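Print this page | E-mail this page
Search Kusosham Enter keywords Go

Prothero Robotics Club – session safety checklist, with comments
Inspected by: Meirion Lloyd, 29 November 2021
Project: Emov tidy-up task

1. Emergency stop within reach of the person supervising – OK. I would still like it moved to the same side every week, as we all get muddled.

2. Arms and grippers – OK. Fingers open and close freely, and the screws on the linkages were checked by hand before power on.

3. Floor and working area – OK, with a comment, see under the picture. 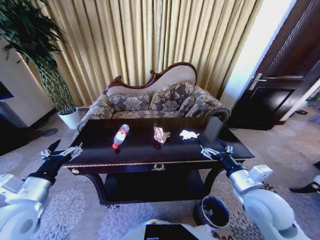

Comment on item 3: The students have done a lovely job on their task plan this term, and I was so pleased to see the stopping points written in pencil beside every step. My one request concerns the pick-up items. The water bottle lying on its side on the coffee table is fine by me, but please do check the cap is tight before every run – and keep the bin close to the table, so that the arms never have a long way to carry anything.

4. Speed limit set for beginners – OK. Please leave it where it is until the July review, however tempting it may be!

5. Grip test on light items – OK. A crumpled tissue is a kind thing to practise on, and I'd stay with soft items for 3 more sessions.
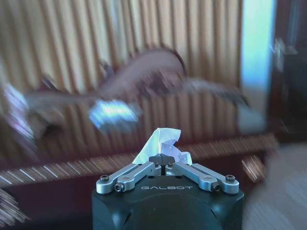

May a student reach in to straighten an item during a run?
Please wait until the run has been stopped and the supervisor has said it is safe to go in.

6. Logbook – needs attention. Run 103 has no initials against it.

Next inspection at Zusbridge, same form.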